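Notes for the Saturday talk, small producers' day
Speaker: Vidar Viklund, Gundis
Slot after the coffee break, 20 minutes and then questions

Start slowly. Say good morning, say the name of the company, say that we make vinegar. Wait a little, some people will still be finding their chairs.

Opening. My grandmother's sister was called Gundis and she kept a crock of apple vinegar in the cellar in Hovland. When I was a child I was sent down with a cup to fetch it, and I did not like the smell. I studied to be a surveyor and worked with maps for 13 years. I did not plan to make food. Then we inherited the orchard, and in the first autumn we had so many apples that we could not give them away. (Pause. Usually there is someone in the room with the same problem.)

First part: what we make. We have apple vinegar, pear vinegar, and a third one with rhubarb that we sell only in spring. Last season we filled 2,190 bottles. For the big companies this is one morning of work. For us it was the whole winter, with Ulla Sjöberg doing the filling and me doing the labels. Say thank you to Ulla here, she will sit near the door.

Explain the slow method, but keep it short. Juice becomes cider, cider becomes vinegar. The second step needs air and a warm room. In a fast factory they blow the air through the liquid and it is finished in a day or two. We leave it in wide barrels with a cloth on top, and it takes from three to five months. I will not say that slow is always better. I have tasted bad slow vinegar, and some of it I made myself.

The mistake with the pears. Tell this one fully, people remember it. In our second year we bought pears from a neighbor and pressed them the same week, too ripe. The cider stopped halfway and we did not measure, we only tasted. We put it in the barrels anyway. In March it smelled like nail polish. We poured out all of it, and I wrote the cost on a piece of paper and put it on the wall. Now we measure every barrel each Saturday and write the number in a book. 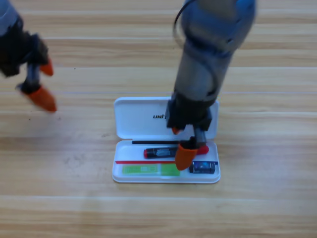

Second part: selling. When we started I thought that good vinegar sells itself. For one year we stood at markets and people said "very nice" and walked on to the cheese. The change came with Apolline Fleury, who runs the kitchen at Pudgate. She asked for vinegar in a five-liter can, without any label. I was a little offended, because I had worked so long on the label. But she has ordered every month since then, and her guests ask the waiters what is in the dressing.

So my advice is to visit the kitchens. Go at three in the afternoon, when lunch is over and dinner has not begun. Bring a small bottle and a spoon, and leave the price list with them. Do not stay more than ten minutes.

About shops. We are now in the Trovon shops, but only in four of them. Kieran Sugden, their buyer, asked us for more and we said no for this year. Be careful how I say this, Kieran may be in the room. The reason is that they need the same amount every month, and our barrels do not work like this.

Money, one minute only. The new bottling table cost 3,072 euros, secondhand. The bigger barrels cost 1,832 euros with the transport. I show these numbers because when we began I could not find anyone who would tell me theirs.

Third part: the tasting. Quang Kim will pass the small cups from the left side. Ask people to take the apple first, then water, then the pear. It is better to sip than to drink — last time a man in the first row drank the whole cup and coughed through my next two slides. While they taste, tell them what we eat it with at home: lentils, fried cabbage, cold potatoes with onion. My son puts the rhubarb one in sparkling water with honey.

If there is time: the question of the "mother." People are afraid of the cloudy thing in the bottle. It is harmless, and with it you can start your own vinegar at home. I have some in jars under the table for those who want it. They must keep the jar upright in the car and loosen the lid when they come home.

Questions I expect: is it organic (the orchard yes, the bought pears no), how long does it keep (years, but the taste is best in the first two), do we take visitors (yes, from September, please call first).

Last thing, say where our table is: second row, next to the bread people. Jars first, because they have to be back in the cool box before lunch.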